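Tue 25 January – Table manners and their history, session 3

Read the Dustton chapter before we meet, or at least look as if you have. It runs to 739 pages with notes, and I'm asking for 24 of them.

## Why we don't just grab

Most rules of the table began as rules about sharing. If six people eat from one dish, it matters a good deal whose fingers have been where. Once everyone has a plate, the danger goes and the rules stay on, like guests who have missed the last bus.
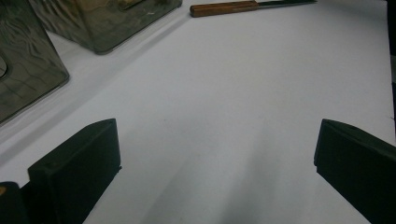
Napaporn Thepsuriya objected last week that plenty of families still share every dish and manage perfectly well, so the plate can't be the whole story. She's right, and the chapter is weak on this. Bring a counter-case from your own kitchen.

## The trouble with more things

Fashion likes to add. A household that owned one good cup passed it round; a household that owned twelve needed somewhere to put them, and then a rule for which came first. Glass boxes and a knife pushed to the far edge of a white table, as in the picture, leave the near part bare, and a Victorian hostess would have filled it with forks before you'd sat down. Ask who gained from all this. Cutlers, mainly.
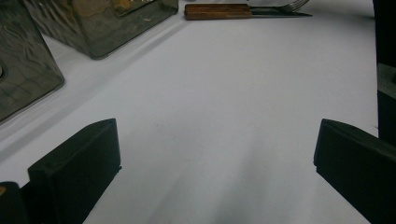
Manuals sold well to people who were afraid of being found out. Note how seldom they say what a rule is *for*. Kakau calls this "the silence of the spoon" – a phrase I'd drop from your essays.

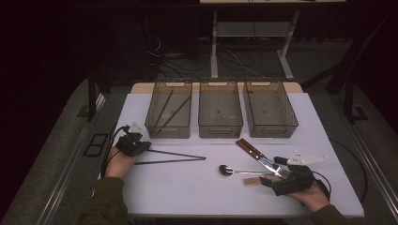
Fear also explains why the manuals contradict one another so cheerfully. Nobody bought two.

**For next time**

- Rhydian Gethin and Eluned Price to present on soup
- everyone else: over 80 words on one rule you obey and can't defend
- essay titles by April, please, and no more on napkins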